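第4章 小桌面上的器物:容器、垫面与散件

本章学什么

收拾一张小桌子。听着简单。前三章讲的是柜子、抽屉、整面墙的搁架,东西多,地方也大,归错一两件看不出来。小桌面反过来,东西少,摆错一件就碍手。幼儿园生活区的操作桌、烹饪兴趣班的备料台、家里餐桌靠墙的那一头,都算小桌面。

学完本章应当会:

分清容器、垫面、散件,说得出每一类在桌上干什么用
给一件散件找落脚处,说出理由
看一张别人摆的桌子,先看哪里,后看哪里
自己摆一遍,收一遍,再让同桌按你的摆法收一遍

课时:讲授和练习合在一起。练习占大头。讲授部分教师可以删,练习不要删。

先备知识:第2章“分类的依据”必须读过。第3章跳过也行,用到搁架的地方会注明。

引子

先想一个场面。下午活动结束,孩子洗手去了,桌上一片狼藉。杯子倒着,勺子在地上,切菜用的板子上堆着积木,盘子里有纸屑。你手里只有一块抹布,下一组马上进来。

从哪里下手?

多数初学者从最大的东西下手,先搬板子。结果板子上的积木滚一地。也有人从最小的下手,一粒一粒捡,捡到手里没处放,又搁回桌上。两种都见过很多次。两种都慢。

比较顺的做法是先把能装东西的立起来。杯子扶正,空盒子开口朝上,放到手边。有了装的地方,手里的东西才有去处。这一条后面会反复用到,先记住:先立容器,再拿散件。

再举一个家里的例子。早饭以后的餐桌,筷子、果酱勺、黄油刀、半盒牛奶、一叠没拆的信。很多人会把信先拿走,觉得信不属于这里。没错,信是要拿走。可是拿起来走到书房,看见别的事,坐下了,餐桌还是原样。离桌的东西放在最后一趟拿,先在桌边拢成一摞。桌上的事在桌上做完。

4.1 三类东西

本书把小桌面上的东西分三类。别的教材有分五类的,有按材质分的,都行,考试时以本书为准。

容器。有底有壁,东西放进去不会自己跑出来。杯、碗、盒、罐、篮。判断的时候看功能,不看名字。一只马克杯插了笔,就是笔筒。一个鞋盒盖翻过来,四边有沿,勉强也算容器,浅了点。

垫面。平的,或者基本平的,东西搁在上面。砧板、托盘、餐垫、一张厚纸板。垫面的用处是划地盘:板子以内是干活的地方,板子以外是放东西的地方。托盘比较特殊,边沿翘起来一点,既能垫又能兜,归哪一类看用法。端着走的时候当容器,放在桌上不动的时候当垫面。

散件。剩下的。勺、铲、刀、夹子、小块块、瓶盖。散件自己站不住,也不占地盘,滚到哪儿算哪儿。桌面乱,八成乱在散件上。

想一想:一卷胶带是什么?一个装了水的碗呢?碗里的水算不算散件?(水的问题不用答太久,课堂上常常在这里耗掉很多时间。提示:抹布。)

三类之间会互相变。勺子是散件,可是大汤勺里放了一颗豆子,勺子就装着东西了。初学者不必在这里较真。先按最常见的用法归,归不下去再商量。

教师注意:学生容易把“容器”理解成“厨房用品”,举例的时候请混着举,文具、缝纫、浇花的都拿几样来。

4.2 立着放和躺着放

长的散件有两种放法。立,躺。

立着放要有东西扶。杯子最常用。勺、铲、刷子、笔,往杯子里一插,斜靠着杯口,拿的时候捏住露出来的那一头。占地小,好找。缺点是重心高,杯子轻、勺子长的时候容易翻。检查办法:轻轻碰一下杯壁,晃一晃还站着,可以。一碰就倒,换重一点的杯子,或者换短一点的勺。

露出来多少合适?没有死规定。太短了要伸两根手指进去抠,太长了从旁边过的袖子会挂到。课堂上让学生自己试,同一把勺插不同的杯,看哪个顺手。

朝哪边斜也有讲究。柄朝着拿的人,或者朝桌子外侧,别横在两样东西中间。横在中间,去拿后面的东西就要绕。桌上绕来绕去的动作,多数是这么来的。

躺着放要有垫面。刀一类的,不管真的假的,一律躺着,不插杯。这是硬规定。玩具刀也照做,习惯是从玩具上养的。躺的时候尖头别朝着坐人的那一边,刀身整个落在板上,别一半悬在外面。

为什么玩具刀也算刀?因为孩子不分。老师手里的真刀和孩子手里的塑料刀,如果放法不一样,孩子学到的是塑料刀那一套。等哪天换了真的,手上还是塑料的习惯。这一点在第7章讲安全的时候再展开,这里先照做。

小块的散件没有立和躺的问题,只有丢和不丢的问题。最省事是进盒。来不及进盒,先上盘。盘子有沿,滚不走。

放盘里有一个毛病:容易被前面的高东西挡住。杯子一立,杯后面那一小块地方坐着的人就看不全。小东西搁在那里,收桌的时候常漏。所以收桌前要站起来看一眼,或者换到桌子另一头看一眼。站起来看,这四个字请抄在本子上。

4.3 挨着放、叠着放、隔开放

三种关系,说的是两件东西之间。

挨着:边碰边,或者差不多碰上。同一件事要用的东西挨着。杯和勺,板和刀。

叠着:一件在另一件上面。托盘上放杯,板上放刀。叠着省地方,代价是要动下面就得先动上面。叠一层没什么,叠到两层以上,学生就开始忘记下面是什么。小桌面上建议只叠一层。

隔开:中间留空。留空的地方不是浪费,手要从那里过。初学者看见空地就想填,填满了再来一件东西,没处放,只好往上叠,于是又回到上一条。

有一种似叠非叠的情况,要单独说。立着的杯子紧靠在托盘前面,从坐着的位置看过去,杯子盖住了托盘的下半边,到底是杯子压着盘,还是杯子在盘前面?从一个角度看不出来。不要猜。换个角度看,或者伸手摸一下杯底。练习册里这类题错得最多,错的原因都一样,看一眼就下笔。

记录的时候写“前后”或者“上下”,没看清就写“没看清”。写“没看清”不扣分。写错扣分。

4.4 颜色能帮什么忙

颜色好认,小孩不识字也认得颜色。于是很多教室用颜色管东西:红的归红盒,蓝的归蓝盒。管用吗?管用一半。

管用的那一半:找得快。桌上只有一件蓝的,说“把蓝的给我”,马上就有了。

不管用的那一半:颜色和用途常常对不上。杯子是红的,刀形件也是红的,归到一个盒里,杯子占了大半个盒,刀压在下面,下次拿刀要先拿杯。而且两件东西一件要立,一件要躺,放法本来就不一样。只看颜色,就把4.2节的规矩破了。

比较稳的做法:先按放法分,再用颜色当标记。盒子外面涂一道颜色,或者贴一条彩纸,告诉人这个盒归哪一组用,里面装什么另外说。木盒尤其合适,木头本色浅,涂一面就很显眼。四面都涂反而看不出方向,涂一面,摆的时候让那一面朝固定的一边,盒子转没转过来一看就知道。

浅色的垫面也有好处。白板、米色的盘,上面落了什么一目了然。深色的小件放在浅色盘里,只要没给挡住,不容易漏。反过来,白纽扣掉在白板上,要用手去抹才知道有没有。选垫面之前先看看今天用的散件是什么颜色。

有色觉差异的学生,不要单靠红绿来分。加形状标记,圆点、三角都行。表格在附录。

4.5 读一张桌面

学到这里可以看桌子了。读桌面的顺序:容器、垫面、散件,最后看空地。和收桌的顺序是一致的,所以读熟了手就快。

找容器,问:开口朝哪?里面有没有东西?
找垫面,问:放平了吗?谁的地盘?
找散件,一件一件问:在谁里面,在谁上面,还是什么也不靠?
看空地,问:手从哪里过?

下面这张桌面供全章使用,4.6节和章末练习都要回来看。先自己读一遍,再往下翻。红杯里斜插着的那件蓝色长柄的,有人叫勺有人叫铲,本章统一写“蓝勺(铲)”,别为名字吵。白板远端那件红的,写“红刀形件”。

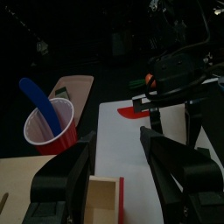
4.6 跟着做:从读到收

现在把读到的东西变成动作。准备一套类似的器物,不必一模一样。一只立得住的杯,一把长柄勺或铲,一个有沿的盘,一块大一点的平板,一件刀形的玩具,一个敞口小木盒,再来一件小东西,什么都行,橡皮也行。

第一步,找空容器。小木盒是敞口的,里头没有东西,涂红的那一道边在右侧。这就是手边现成的去处。很多同学读的时候把它漏了,因为它小,又在近处,眼睛先给远处的杯子和白板吸走了。近处的东西反而容易漏,请记一笔。

第二步,看已经放好的。蓝勺(铲)在红杯里,斜着,上端高出杯口不少,往左边偏。放法符合4.2节,不动它。收拾的时候最常见的多余动作,就是把已经放好的东西拿起来再放一遍。

第三步,看需要判断的。盘里那件深色小方块,给杯子挡了一部分。它是什么?单看不够。能不能进木盒?要看它多大,木盒多大。先不要下结论,写“待定”,动手的时候拿起来比一比。比得进就进盒,比不进就留在盘上,往外挪一点,挪到坐着也看得见的地方。

第四步,看刀形件。红刀形件在白板上,躺着,靠近板的远边,尖头朝左。在板上,对的。位置够不够好,取决于谁坐在哪一边。假设你坐在近处,左右都没人,尖头朝左可以接受。假设左边坐着同桌,应当调一调。题目没有给座位,所以两种答案都算对,但是要把假设写出来。没写假设的,只给一半分。

第五步,看白板本身。白板占的地方很大,中间到右边多半是它。板面大,干活舒服;板面大,板外的地方就少。杯和盘都在板的左边,木盒在近处。换成你自己的桌子,先放板,再看剩下多少地方给杯和盘。放不下就换小一号的板,不要把杯子端到板上来凑合。

做完以后,把器物打乱,请同桌收。你不许开口。同桌收出来的样子和你的摆法差在哪里,差在哪里就写哪里。写三五行够了。

常见错误,从往年的本子里抄的,措词没怎么改:

“我把勺子拿出来洗了一下又放回去了。”(多余动作,见第二步)
“木盒太小没有用。”(没有试就下结论)
“红的放一起。”(见4.4)
“盘子是粉红色的所以是水果盘。”(颜色推不出用途)
“刀插在杯子里比较整齐。”(违反硬规定,重做)

4.7 什么时候算收完

收完有两个标准,宽的和严的。

宽的标准:没有散件直接躺在桌面上。每一件不是在容器里,就是在垫面上。幼儿组用宽的就够了,他们能做到这一步已经很好,请大声夸!

严的标准:宽的标准做到以后,再加一条,下一个人坐下来不用挪任何东西就能开始。这一条难。难在你得知道下一个人要干什么。切东西的,板子上要空;倒水的,杯子要在手边,里面不能插着勺。所以严的标准没有统一的样子,同一套东西,给切菜的人收和给倒水的人收,收出来是两个样。

考核时教师会先说明下一个人做什么。没说明的,举手问。不问就开始摆,算审题失误。

有的学校把小桌面的器物套装固定下来,编号,贴照片,照着照片还原。这个办法快,适合人多的班。毛病是学生只会还原一种样子,换一套就不会了。我们的建议是学期前半段自己摆,后半段再上照片。顺序倒过来,效果差很多。

关于套装,本章的练习可以用学校现有的,也可以自己凑。Rirner版练习单里配的是13件一套,Uvberg教室用的那一版减到12件,去掉的是一个重复的夹子,不影响做题。自己凑的时候,件数无所谓,三类都要有。Zunent方格纸用来画桌面位置很方便,没有的话白纸折几道也成。

画位置图的要求:用方框画垫面,用圆画开口的圆容器,用带缺口的框画方盒,散件画一条线,尖头的加个箭头。图旁写字最多400字,超出的部分不看。字迹请让别人认得出来。

4.8 给教师的几句话

时间不够的,砍4.3节的讨论,留4.5和4.6。

器物要耐摔。塑料杯、塑料勺铲、木盒都好,玻璃和瓷的留到高年级。杯口翻边厚一点的好抓,也不刮嘴。木盒买没上漆的毛坯,自己涂一面,涂之前用砂纸把口沿过一遍,有毛刺会扎手。

平板买哑光的。亮面的板反光,靠窗的座位看不清上面的小件。

收桌时先喊停再收。边做边收会乱,小的还在抢勺子,大的已经把板子抽走了。喊停,手放膝盖上,然后一类一类来:容器,散件,垫面。注意收的时候垫面在最后,和读的时候不一样。读的时候垫面排第二,因为要先知道地盘;收的时候垫面上往往还有东西,得等散件走了才能抽。前面引子里那个搬板子滚一地积木的,就是顺序错了。(前一版教材把两个顺序写成一样的,有老师来信指出,己改。)

上面4.5节开头说读和收“顺序是一致的”,指的是容器都在最前面,先后细节以本节为准。讲的时候请提醒学生一句,不然一定有人问。

课后作业别布置太大。收一个抽屉太大,收书桌左上角那一块正好。

章末练习

基础题

一、把下列东西归到三类里,归不了的写原因:搪瓷碗、杯垫、冰淇淋勺、铅笔盒(打开的)、铅笔盒(关着的)、餐巾纸一张、蛋糕模。

二、托盘什么时候当容器用,什么时候当垫面用?各举一例,不许用书上的。

三、回到4.5节的桌面。只写容器。哪一件里面有东西,哪一件是空的?

四、同一张桌面,画位置图。给挡住的东西用虚线。

提高题

五、假设下一个人要在白板上切黄瓜,这张桌面要动哪几件?能少动就少动。写出先后。

六、假设下一个人要用红杯喝水。蓝勺(铲)该去哪里?木盒够不够长?没法量的时候你怎么写?

七、有人主张把木盒放到盘里,一起端走。说说好处和坏处。端的时候盘子斜了会怎样?

八、找一张自己家里的桌子,不收拾,先读。读完画图。然后收到宽的标准,再画一张。两张图订在一起交。家里人不在场的时候再画,免得他们先收了。

讨论

九、颜色标记和文字标记,哪一种在你们班更合适?班里有不识字的弟弟妹妹来参观呢?

十、“站起来看”漏掉的东西,通常在哪里?在的话画出来,每人至少画一处。

小词表

垫面:搁东西的平面,划出干活的地盘。
散件:自己站不住、也不装东西的器物。
待定:没拿起来比过、没换角度看过之前,写这个词。
宽标准、严标准:见4.7。
硬规定:不讨论的规定。本章只有一条,刀形的躺着放。

下一章讲水。桌上有了水,垫面要换,容器要换,抹布的位置也要定。请提前把围裙带来。

本章修订:2018年9月1日

相关章节与材料

第2章 分类的依据
第3章 搁架与高处
第5章 有水的桌面
第7章 刀、剪与热的东西
附录 形状标记对照表
Rirner练习单:小桌面套装
Uvberg教室用器物清单(减件版)
Zunent方格纸,位置图画法
Jasińska读本:厨房里的一个下午
春季补充课(3月):把餐桌让出来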